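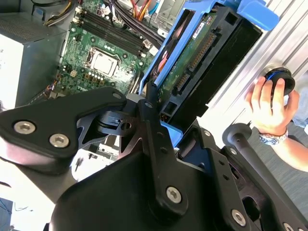

La pinza de Grindidix sobre una torre abierta, con el disco duro en su soporte azul.

Preguntas frecuentes sobre el kit Grindidix

¿Para qué sirve?
Para sacar y colocar discos duros en equipos de sobremesa con un brazo robótico. El kit trae la pinza, la cámara de muñeca y el programa Zukix. ¡Y se monta en una tarde!

¿Necesito saber programar?
No. Guías la pinza a mano, Zukix guarda los puntos y luego los repites a la velocidad que quieras. Si programas, mejor todavía: todo se puede ajustar desde un archivo de texto.

¿Funciona con cualquier disco?
Con los de 3,5 pulgadas montados en soporte extraíble, sí. Los atornillados al chasis todavía se nos resisten - Rasa Strazds trabaja en ello y esperamos tener algo en agosto.

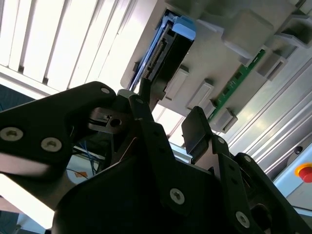
Lo que más nos preguntan es cómo se protegen los contactos. La fuerza de cierre se limita en Zukix, y recomendamos empezar con el valor más bajo e ir subiendo poco a poco. Con discos viejos que no te importen, claro.

¿Cuánto lo habéis probado?
Llevamos 1.587 ciclos en el taller de Mistness, más de 470 con la pinza nueva (¡una maravilla al lado de la anterior!). Kamran Moradi publica los registros completos, fallos incluidos.

¿Hay que apagar el equipo?
Siempre. Apágalo y desenchúfalo antes de acercar la pinza, y ten a mano la parada de emergencia.

¿Se venden recambios?
Sí, dedos y tornillos sueltos. El juego de dedos cuesta 99 euros y lo enviamos desde Mistness.

¿Dónde pido ayuda?
En el foro de Zukix. Adjunta el registro y dinos qué modelo de brazo usas.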